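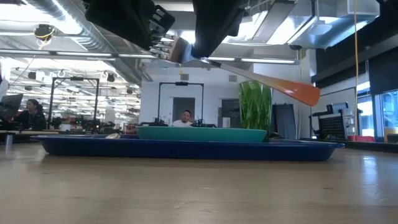
Gripper holding a small paddle with an orange blade over a blue tray, main lab.

About Gendton

Gendton writes software for robot arms that work on tabletops. We cover four layers of the stack: perception, grasp and motion planning, low-level control, and the tooling that ties them together. We do not build arms or grippers. Our customers already have those, usually from more than one vendor, and want a single code base that will run all of them.

The company started in Bramcombe as a contract shop doing controller retrofits. The first product came out of that work. Every retrofit needed the same trajectory checker, and after the third rewrite it was pulled out into its own library. That library is now the core of Fasent.

What we make

Fasent is our planning and control runtime. It takes a target pose or a short task description, plans a collision-checked path and streams set points to the arm controller. The planner and the controller share one model of the robot, including whatever the robot is holding. Held objects matter to us. A long, thin tool changes the reach, the swept volume and the load at the wrist, and a plan computed for an empty gripper is not valid once the tool is in it. Fasent recomputes all of these at the moment of grasp.

Đàm is our perception package. It estimates the position and orientation of objects on a work surface from fixed cameras, and reports a confidence value with each estimate. Glossy surfaces, daylight from large windows and shallow containers with raised rims are the usual sources of error, so our regression set is weighted toward them. The current set holds 1,064 labelled episodes. Of these, 197 are known failures that we keep in the set on purpose and re-run against each release.

Both products ship with the same command-line tools for calibration, logging and replay. A log recorded on the bench can be replayed in simulation with the original timing - dropped frames included.

How we work

The main lab is one open room. Desks and test stations share the floor, and the people who write the planner sit within earshot of the arms. Code merged before noon is run on hardware the same day. We keep 2 release branches for each product, stable and next, and support a stable branch until its replacement has been in the field for a full cycle. Stable releases go out every February and August.

Safety limits on speed, force and workspace are enforced in the control layer and cannot be raised from the planner. Customers can lower them through a configuration file.

Interfaces are documented before they are implemented. If the documentation and the behaviour disagree, we log it as a defect in the behaviour.

Working with us

We license Fasent and Đàm separately or together. An evaluation licence runs for 3 months and includes calibration support. Send your arm model, gripper model and camera layout with the first enquiry, along with a short log if you have one.

Page last revised August 2023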